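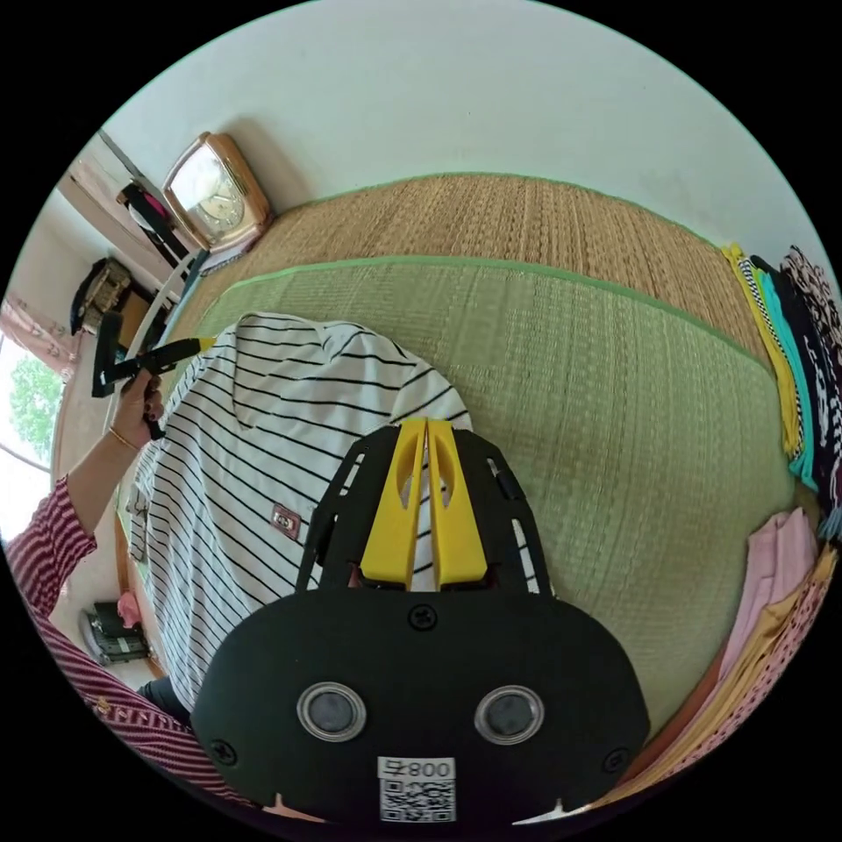 Grażyna Dudek called the first Trunomora tape "a kitchen record with the kitchen left in," and the phrase has stuck to the band ever since, mostly because the band kept repeating it on flyers.

Trunomora are a folk and noise duo from Jestonley. Members: Oliwia Chmielewska (voice, accordion, tape loops) and Grażyna Dudek (cello, floor tom, backing voice). Two albums, one cassette, one split single. Sung in English and Polish, often inside the same verse.

Origins

The two met in a community choir in Jestonley. Both altos. Both left over the same Christmas program, which was all carols and no rehearsal time. Chmielewska already had a stack of loops made on a secondhand four-track, Dudek had a cello she hadn't touched since school. First show was a slot between two hardcore bands at the Tukico, a bar with a stage the height of a curb. They played 13 minutes. The set was one song.

The name comes from a misheard lyric. Which lyric depends on who is asked.

Early recordings

The cassette, "Salt for the Stairs," was made in Dudek's apartment over a single weekend and dubbed at home, 61 copies, each with a hand-stamped cover. No label. Side A is songs, side B is one long accordion drone with Chmielewska reading a bus timetable over it. Sold out at shows. Copies turn up now and then — usually without the insert, which had the lyrics, so there are several wrong versions of "Ferry Weather" floating around online.

Witkowska years

The small label Witkowska put out the debut album, "Low Cupboard." Recorded live in one room, no click, very few overdubs. Slower than the cassette and a lot quieter. Closing track "Aunt in the Orchard" got some college radio play and is still the one people shout for. The duo dropped it from the set for an entire tour, then brought it back at half speed with no words.

A second album, "Borrowed Lamp," came out in September 2022. More drums. Dudek sings lead for the first time, on "Pull the Rope" and "Nettle Coat." Reception was split; some listeners of the earlier stuff found it too loud, others thought the songwriting had finaly caught up with the live show. The vinyl pressing had the sides labeled backward and was never corrected.

Style

Usually filed under folk, noise folk or drone. The accordion is run through a guitar amp and the bass side is hardly used. Cello mostly bowed, sometimes hit. Songs tend to start with a loop already going and stop when it does. Lyrics are domestic: stairs, laundry, relatives, weather. Chmielewska has said in interviews that she writes the Polish lines first and that the English ones are not translations, just what came next.

Live shows

No set list. No encores either. Shows normally run under an hour, the duo seated and facing each other, which makes for a bad view from the sides. An annual November concert at the Tukico is played with the house lights on, and new material is tryed out there before anywhere else.

Discography

Salt for the Stairs (cassette, self-released)
Low Cupboard (LP, Witkowska)
Ferry Weather / Nettle Coat (split single, early version of the latter)
Borrowed Lamp (LP, Witkowska)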